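# Collecting Demonstrations for Hanging Clothes with Two Arms

Project report, Nazma Munshi
Sat 23 March

## 1. What the project was about

The goal of this project was to build a set of demonstrations that a two-arm robot could learn from. The job is to put a T-shirt on a hanger and then put the hanger on a clothes rack. I did not set out to invent a new learning method. I used a standard imitation learning setup and spent most of the time on the data, which my advisor thought was the weak point of last year's project (Clirnia, on folding towels).

The report covers how the episodes were recorded, how they were sorted and labeled, what went wrong, and a first training run. The training part is short. It was finished in the last two weeks and should be read as a check on the data.

## 2. Background

Clothes are hard for robots because they have no fixed shape. A cup looks like a cup from any side, but a T-shirt dropped on a table twice gives two different piles. Methods that depend on knowing the exact pose of an object do not work well here, so people often learn from examples instead. A person drives the arms through the task, the system stores the camera images and the joint positions, and a network is trained to predict the next motion from what the cameras see.

The problem with this approach is that the network copies whatever is in the data. If every example starts with the shirt in the same place, it learns to reach for that place. In Clirnia all the recording was done on one white lab bench under one set of lights. The policy worked on that bench and failed on almost any other. For this reason I recorded in homes.

## 3. Setup

### 3.1 Arms and cameras

The robot is a pair of arms on a stand with a camera at the head. Each arm has a parallel gripper with a white housing. The operator moves a second, smaller pair of arms by hand, and the robot follows. We call the recording software Sarkia. It was written by an earlier student and I changed only the parts that deal with saving and tagging.

Sarkia stores three things at each step:

- the head camera image
- the joint positions of both arms
- the opening of both grippers

It also stores a short text label for the current stage, which I added in January. Before that, stages had to be marked afterward by watching the video, and it took longer than the recording itself.

### 3.2 The task in stages

I split the task into five stages so that the labels would mean the same thing in every episode:

1. Pick up the hanger.
2. Insert the first shoulder of the hanger into the shirt.
3. Insert the second shoulder.
4. Lift and hold with both grippers.
5. Place the hook over the pole and let go.

An episode may stop early. If the shirt falls off in stage 3 and the operator does not pick it up again, the episode is saved with the last stage reached. I kept these. They are left out of training but are useful for seeing where people have trouble.

### 3.3 Rooms and garments

Recording took place in living rooms and bedrooms, with whatever furniture was already there. I asked hosts to leave their shelves and cabinets as they were. A room with a lot of small objects in the background gives the network more to ignore, and that was the point of leaving the lab.

The clothes rack was placed to one side of the work area. We moved it between episodes so that the pole did not always show up at the same height or angle. Other hangers and shirts were often left on the pole. This makes stage 5 harder, because the operator has to find a gap, but a real rack is rarely bare.

Most of the shirts were dark. I had not planned it that way, and it is discussed in section 6.

## 4. Recording procedure

Each session followed the same order. First the arms were moved to the home position and the grippers were opened and closed once. Then the operator did a few practice runs that were not saved. After that, recording started and went on in blocks, with a break between blocks.

At the start of each episode the helper set the shirt down and said which hanger to use. The operator then had up to 147 seconds to finish. This limit came from the storage buffer in Sarkia and not from any study of how long the task takes. Trained operators did not come close to it, but new ones sometimes did.

There were a few rules for the operator:

- Move both arms when both are needed. Do not park one arm out of view for the whole episode.
- Keep the hanger in view of the head camera while carrying it.
- If a grasp fails, try it again from where you are. Do not go back to the home position.
- Do not touch the garment by hand once recording has started.

The third rule was added after the first week. Early operators tended to go back to the home position after a mistake, and the data then had almost no examples of fixing a bad grasp on the spot. A policy trained on that kind of data has no idea what to do after its first error.

The two-handed hold in stage 4 took the most practice. The grippers have to stay about the same distance apart while both arms move, or the hanger twists and the cloth slides to one side. Operators said that the small arms give no feeling of weight, so they had to judge this by eye from the camera view.

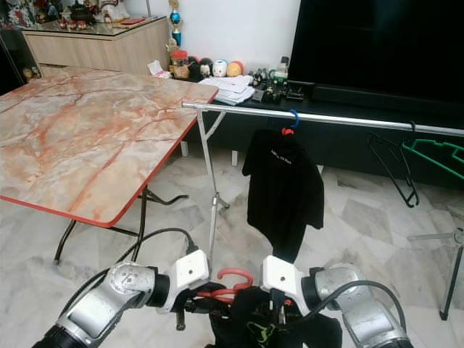

*Figure 1. Head camera view with a red hanger and a black garment at the grippers. The rack is on the right, with a black T-shirt and two empty hangers on the pole.*

Figure 1 also shows why I wanted home recordings. The marble pattern on the tabletop and the glossy floor tiles are both unlike the plain bench used in Clirnia. Shiny floors caused some concern at first, since reflections change as the arms move. I decided not to cover the floors with mats. If reflections are a problem for the network, it is better to have them in the training set.

## 5. Sorting and labeling

In total 3066 episodes were recorded. After each session the files were copied to the lab server and went through two checks.

The first check is automatic. A script I named Gendilance reads the joint data and flags an episode if there are missing steps, if one arm does not move at all, or if the gripper values are stuck. The stuck values were nearly always caused by a loose connector on the left gripper, which we replaced twice.

The second check is done by a person. The reviewer watches the episode at higher speed and picks one of three tags: good, usable, or reject. "Good" means that all five stages were done without a long pause. "Usable" means that the task was finished but with retries or pauses. "Reject" covers everything else, including episodes where a hand came into view during a stage.

Of the full set, 791 episodes were tagged good. That is lower than I had hoped. When I looked through the usable ones I found that many had only a single pause, often just before stage 5, where the operator stopped to line up the hook with the pole. I think the definition of good was too strict. I left the tags as they were and did not relabel halfway through, so the numbers stay comparable between sessions.

Stage labels were entered by the helper with a key press while the operator was working. The helper is always a little late. I measured the delay on a small number of episodes by comparing the key press with the gripper closing, and then moved the labels for stages 1 and 5 back by that delay. The labels for stages 2 and 3 do not have a clear event to compare with, so they were not corrected.

## 6. Problems

**Dark clothes.** Black fabric shows few edges in the camera image, mostly folds and whatever is printed on it. With a plain black shirt, reviewers sometimes could not say where the collar was. If a person cannot find it in the image, the network probably can't either. In the later sessions we asked for lighter garments, but dark ones still make up the larger part of the set.

**Hangers.** We used thin wire hangers and thicker plastic ones. The wire hangers slip in the grippers and turn when the cloth pulls on one side. Most plastic hangers were easier. Some have notches along the top edge, which help to hold a shirt in place but can also catch the collar during stage 2. I should have recorded the hanger type as a field from the start. Instead it is only in the session notes for the first half of the data.

**Operator style.** Each operator has habits. One always began with the left shoulder, and another switched sides depending on how the shirt was lying. Mixing these is good for variety but makes the training loss harder to read. I stored an operator number with each episode so that the data can be split this way later.

**Rack movement.** A light rack moves when it is bumped. In some episodes the pole was pushed during stage 5 and the hook missed. Putting weight on the legs helped, but that was not possible in every room.

## 7. First training run

I trained a policy, called Matubbar in the code, on the good episodes only, and then a second time with good and usable together. Both used the same network and the same number of steps. I held out all the sessions from one home for testing.

The version trained on good episodes moved more smoothly. It reached for the hanger without hesitation and usually got through stage 2. When the first insertion failed, though, it tended to carry on as if it had worked, and lifted the hanger with the shirt half attached. The version trained on both sets was slower and sometimes stopped in midair, but it did try again after a failed insertion. It also got to stage 5 more often in the held-out home.

I do not give success rates here. The number of trials with the real arms was small, and the rack was not in the same place for both versions, so a percentage would suggest more than was tested.

## 8. What should be done next

The hanger type needs to be filled in for the older sessions. It can be done from the video and would take a few days. The next round of recording should include more light and patterned garments, and also shirts with long sleeves, which we left out completely.

I would also change the tags. Splitting "usable" into episodes with pauses and episodes with retries would let someone train on the retries without also teaching the policy to wait. The review tool already supports a fourth tag, but the export script does not read it yet.

The data, the session notes and the Gendilance script are on the lab server in the project folder. The README there lists the sessions with known clock errors.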